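Teaching a robot arm to push blocks, one short sentence at a time

31 July 2023

I spent most of last week at the Upadhyay lab in Jenddale, and I came home wanting to push everything on my kitchen counter into the corner with a wooden spoon. That's what happens when you watch people collect block-pushing examples for hours on end (and, okay, when they let you have a turn).

The news first. The team working on Stela, their language-following model, has opened a second round of data gathering, and it runs through the end of summer. The first round started in May and ended with 226 sessions on disk. This one is going for longer sessions, 30 minutes each, and the people doing the steering get to make up far more of the instructions themselves. In May they mostly read from a list of 34 stock sentences, and by the end everybody could say them in their sleep.

The setup is simple to explain. A person moves a hand controller, the arm follows, and a rod on the end of the arm pushes plastic shapes across a board. There's no picking up. You can only shove, and shoving a star is a very different business from shoving a cube! The cube goes more or less where you tell it. The star catches on one of its points and spins off to the side, and then you're chasing it. I asked if I was just bad at it and was told, kindly, that everyone's first hour looks like that.

While you push, the software saves the camera view and every move of the arm. Later a different person watches the clip and types what they think you were doing. "Slide the red star toward the middle." "Put the yellow heart below the green star." Sometimes two people write completely different sentences for the same few seconds, and the team keeps both. I figured they'd want to throw one out, but they like the disagreement. A robot in somebody's home is going to hear the same request put a dozen ways, so it might as well get used to it now.

What surprised me was how much they want the fumbles. If you miss a block, go around it and try again from the other side, that all stays in. The model from the first round was pretty good as long as everything went well, I was told, but once a block drifted off course it tended to keep plowing ahead along the path it had started. So the new sessions have more recovering in them. One exercise has you stop halfway through a push because a new instruction has just come up on the screen, and you have to switch to that one without tidying up first. I found this weirdly stressful. I kept wanting to finish!

Starting positions matter too. People are neat, it seems, and if you let them reset the board by hand they drift into the same handful of layouts. Now a program picks a layout and the operator copies it from a printout, odd gaps and awkward clumps included. Clumps are the hard part, by the way. Getting one block out of a tight group without dragging its neighbors along took me most of a session.

A partner site in Plultorholm will start recording on a matching bench later in the summer, so the model gets to see more than one room and more than one set of habits. The lab plans to share the sentences and the arm recordings once they've been checked, though I couldn't get anyone to give me a date. They're still taking sign-ups for operators in Jenddale, no experience needed, and there's a short practice run before anything counts. I've put my name down for another slot and I'm going to get that star to behave.

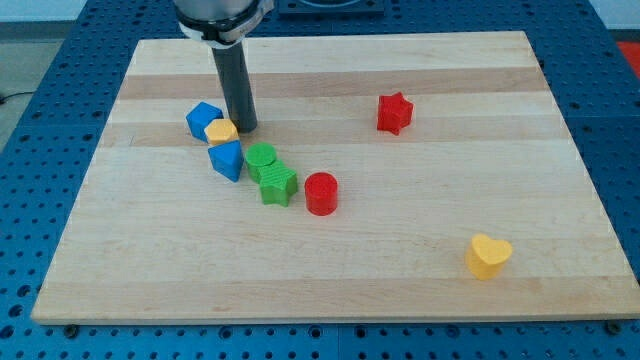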